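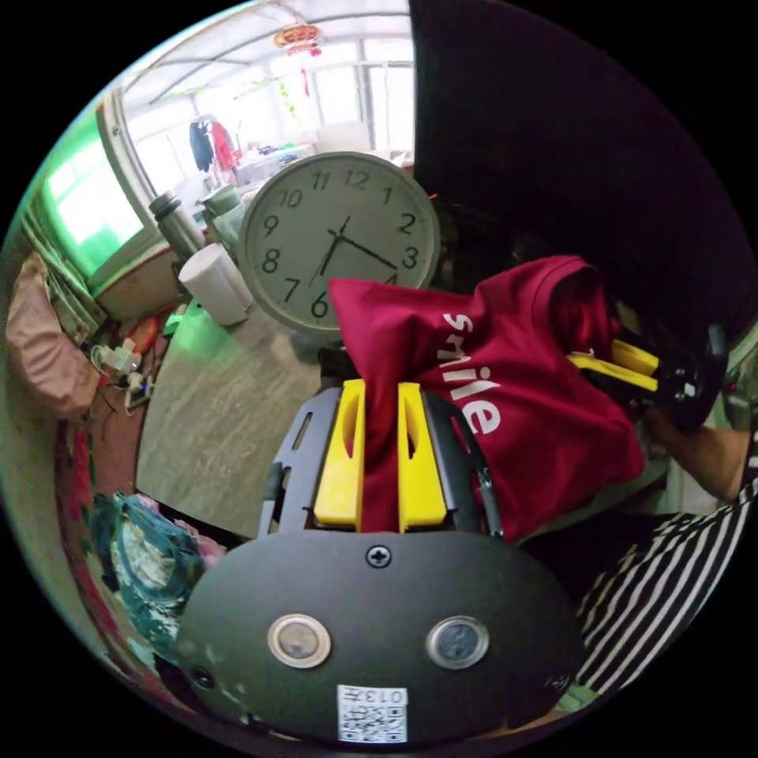
Two hand-held grippers on one T-shirt. Cloth shows up bad fingers faster than anything else we tried.

How to compare two hand-held grippers before you pay for them

Every maker of hand-held grippers will tell you theirs handles fabric. Most of them have a video of it too, and the video always uses a thick tea towel. I'd ignore the lot and spend an afternoon with a T-shirt.

What follows is the test we use at the Starnbridge workshop. It was written for data-collection grippers, the sort you hold in your hand with a camera looking down at the fingers, but most of it works for the same fingers on an arm. It won't give you a score you can put in a paper. It will tell you whether to send the thing back.

What you need

Two grippers of the same type, or one of each if you are choosing between them
A T-shirt with large printed lettering
A stiff fabric, such as denim
A hard round object, such as a jar lid
A clock with hands
A kitchen scale
Somewhere with ordinary household clutter

The lettering matters more than you might think. On a plain shirt you can't tell from the recording which way round the cloth is or how far it has twisted. One big word is enough. Ours says "smile".

Leave the clutter where it is. A bare white bench makes every camera look good, and you aren't buying the gripper to use on a bare white bench.

Step 1. Check the fingers while they are closed

Close both fingers on nothing and hold them up to a window. If you see light along part of the join, the fingers aren't meeting evenly. Slip a strip of paper in at the tip and pull, then do the same further down. It should drag equally at both places. On the first Dramham pair we tried, the paper came out of the tip with no effort at all, and the maker's reply was that the fingers would "settle". They did not settle.

Step 2. Single-layer pinch

Lay the shirt flat and try to pick up one layer only. Do it 50 times with each gripper and write down the result every time, including the tries you feel like excusing. If you stop after the first ten good ones you have tested your own patience and nothing else.

Count a pinch as good only if the cloth comes up and stays up while you breathe in and out once. Two layers is a fail.

Step 3. Two-handed lift

Take one gripper in each hand, pinch the shirt at two points and raise it. Pull gently sideways until the cloth goes taut. Watch for the fingers splaying under load. Slotted fingers bend more than solid ones, and some are meant to, so bending alone isn't a fault. Slipping is.

If there are two of you, swap places halfway through. People grip differently, and a result that depends on whose hand it is belongs to the hand.

Step 4. Check the camera, and the time

Put the clock in view and record for a few minutes. Play the footage back and compare the clock with the time stamps in the file. The Zumeo controller we had on loan claimed to keep both grippers in step. Our two recordings were 245 milliseconds apart by the end, and that is plenty to spoil a handover. You can't read a gap like that off a clock, so tap the fingers of the two grippers together at the start and again at the finish, and line up the taps.

While you are watching, see whether the cloth hides the fingertips when it is lifted. It nearly always does at some point. What you want to know is how long for.

Step 5. Wear

Manufacturers like large numbers here. Akbulut quote 2000 closures for their soft fingers, without saying what was between them. We kept going with denim and got to 3049 before one tore at the base, so on that point I have to give them credit. I would still order spares.

Step 6. Weigh it, then hold it

Put the whole unit on the kitchen scale, cable included. Then hold it at arm's length and work the fingers until your wrist complains. Spec sheets tend to leave out the cable, and the cable is what you feel after an hour.

What not to bother with

Lifting a heavy weight. Squashing a grape. Anything involving an egg. They look good to visitors and say very little about cloth.

Updated 8/21/22. The stiff-fabric results for the second Dramham pair will be added in September, if the replacement fingers have arrived by then.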